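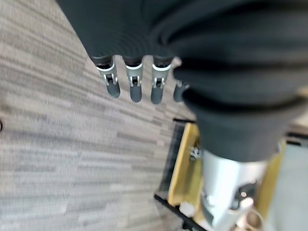 5.2 The shoe rack station at the Fenus open day

Research > Household Robotics > Field Reports > Section 5

Last updated: July

12 shares | 5 comments

We went to the open day in Ginport to find out how much of what Fenus says about Davia could be checked by a person standing in the same room as it. The company's invitation promised "ordinary tidying in an ordinary home", and the shoe rack was the station where visitors spent the most time. We watched it from 10 in the morning until the doors closed, and left with fewer firm findings than we had hoped for.

The station was set up in the Hovland building, in a carpeted room furnished as a sitting area. We have no complaint about the furniture. An armchair, a side table and a two-tier wooden rack are the sort of things people own, and a pale shoe against a pale wall is a fair test of a vision system. Our doubts are about how little the room was allowed to change. The rack sat within a black metal frame, which meant that it could not be nudged or tipped. Many people have a rack that slides when you kick it, and a robot that has only met a fixed one has been spared a good part of the job.

The choice of footwear deserves similar attention. Slides and clogs have large openings. A hand can get its fingers into them from several directions, and a sloppy approach may still end with the shoe in the air. Laces, soft heels and boots that flop over would have asked much more of the controller. When we put this to the staff on duty we were told that harder items were "coming". One visitor offered her own runner and was politely turned down.

Figure 4 bears on the point. The hand is on the upper shelf, and its hold on the sandal comes from fingers hooked through the opening. As a way of picking up a slide this is sensible, and it's close to what a person would do. We would not call it evidence of general grasping skill, though, and the leaflet handed out at the door did exactly that.

Figure 4. Davia's right hand holding a translucent slide sandal, tilted and partly lifted, at the upper shelf. The left hand is open and empty.
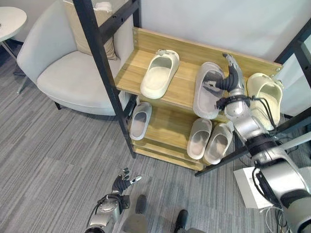 A second concern is the use of two arms. Davia was introduced to visitors as a two-handed robot, and the price presumably reflects both hands. For most of the cycles we followed, one did the lifting and the other waited. Nothing is wrong with that when a task needs only one hand. The trouble comes when a one-handed task is offered as proof of two-handed ability, and the spoken commentary slid from one to the other more than once. We asked to see a pair moved together, one shoe in each hand. It was attempted late in the day, and the attendant ended the attempt before either shoe had been set down.

The hands themselves left us with a better impression. The jointed metal sections and dark, rubbery-looking fingertips are tidy work, and visitors who came up close tended to say so. How the tips hold up over months of contact with shoe soles is another matter. Grit is hard on any soft surface, and the footwear used here had clearly been chosen with some care for its cleanliness. Fenus gave us a figure of 800 grasps between changes of fingertip. We were not shown the log behind it, and we could not learn whether a failed grasp counts toward the total.

We also tried to establish what the robot was deciding for itself. The attendant said that the order of the shoes was "up to Davia". Over the afternoon, however, the sequence repeated whenever the rack was laid out the same way, which fits a planner with fixed preferences and fits a script equally well. An observer without access to the software can't tell these apart, and we don't claim to. Swapping two shoes halfway through a cycle would have settled a good deal. We asked for this and were told it would upset the schedule.

Visitors' reactions were warmer than ours – quite reasonably, given that most had not come to audit anything. Of the 8 people who agreed to speak with us afterwards, 5 said they would like such a machine at home. When we asked what they would have it do, shoes hardly came up. They wanted the dishes done, and the laundry. Several assumed that a robot able to tidy a rack must be able to manage a sink, and nobody at the station corrected them. We regard this as the main risk of demonstrations of this kind. Each claim made aloud may be defensible, and the audience still goes home believing something larger.

The sample is small and everyone in it had chosen to attend, so the interviews should be read as colour and no more. Our own position has limits too. We stood behind a rope, we saw one room on one day, and we had no control over the layout. A company is entitled to show its product at its best. We only ask that the conditions be stated on the same sheet as the claims: whether the rack is fixed, which items have been left out, how often a person steps in, and what counts as a success.

Fenus has since agreed in principle to a second visit on which we would bring the footwear ourselves. The terms were still being discussed at the time of writing, and the question of lace-up shoes remains open. Section 5.3 sets out the protocol we have proposed, including the mid-cycle swap that was declined in Ginport.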